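3.2 Why we like a crumpled cloth

I've folded a lot of cloths for this study, and I still think the crumpled ones are the most fun (Mitsuko Kikuchi disagrees, she's a neat-stack person!). A heap has no obvious corner to start from, so you have to hunt for an edge first. Figure 2 shows our yellow one on the padded grey top.
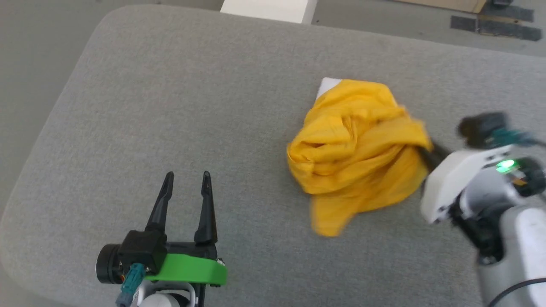
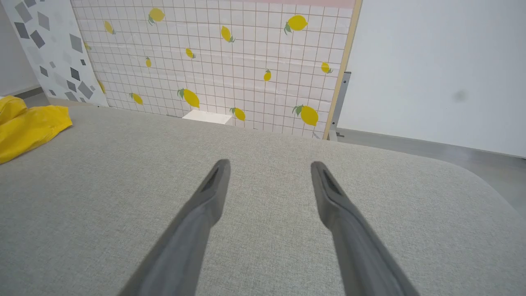
Figure 2. The yellow cloth, bunched up on the grey surface.

We went with soft padding on purpose – it gives a little when you press down, much as a bed or sofa does, and that's where most of us end up folding the washing anyway.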